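Home Topics Ask Members Log in

Is a robot open day worth the drive if you already doubt the whole thing?

3 min read

Garell is holding an open day at its Tutomville building next month and my sister wants us both to go. She runs the packing side of a small craft supply business and has got it into her head that an arm could do the sorting for her. I went to a demo like this in December at a different company and came away annoyed. We stood behind a rope for most of an hour, the arm picked up the same block over and over, and when a man asked to see it try his car keys he was told there would be time at the end. There wasn't.

So has anyone been to the Garell one? Do they let you see it handle ordinary stuff, or is it another block on a white table? And is there anything we should ask that they can't wriggle out of? It's a long drive for coffee and a brochure.

Evie Inskip

Posted by Jirstead

Went last year. It was fine. Parking is bad, get there early. The arm is slower than you think it will be. Free pens.

Posted by Hayley Tindall

I went to the last one with two people from work, and I'd say go, but don't believe the first half. The first half is a talk with videos, and the videos are sped up. It does say so in small type in the corner, if you're sitting close enough to read it. Ask what speed you're watching. I asked, and the answer was eight times.

The live part is better. They split us into groups of five, so you can get near the bench and talk to the person running it. Our operator was pretty frank when the sales people were out of earshot. She told us that shiny surfaces and see-through plastic give a lot of these systems trouble, and that a demo on a plain matte mat under soft light tells you very little about your own shop. Look at the bench before you look at the arm. A varnished table with light bouncing off it and a clear tub to deal with is a fairer test than anything on a mat.
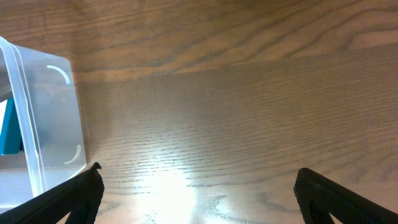

Your sister should bring her own things, too. Five or so items she packs every day, including the most awkward one. Email ahead and get it in writing that they'll try them, or you'll be told there's time at the end, same as last time.

Questions I'd want answered: how many tries did it miss this morning, who resets it when it drops something, and what happens if the tub is moved a couple of inches to one side. If they say it "learns," ask how long that takes and who does the teaching. I got a straight answer to two of mine and a lot of hand waving on the rest.

I still wouldn't buy one. For nearly everything we pack, a person at a table is faster and doesn't need a service plan. But I'd sooner know that from standing next to it than from a brochure.

Posted by Holroyd

Agree with Hayley on bringing your own items. I'd also ask for the name of a customer you can call without the sales rep on the line. They took my email for that and all I've had since is the newsletter.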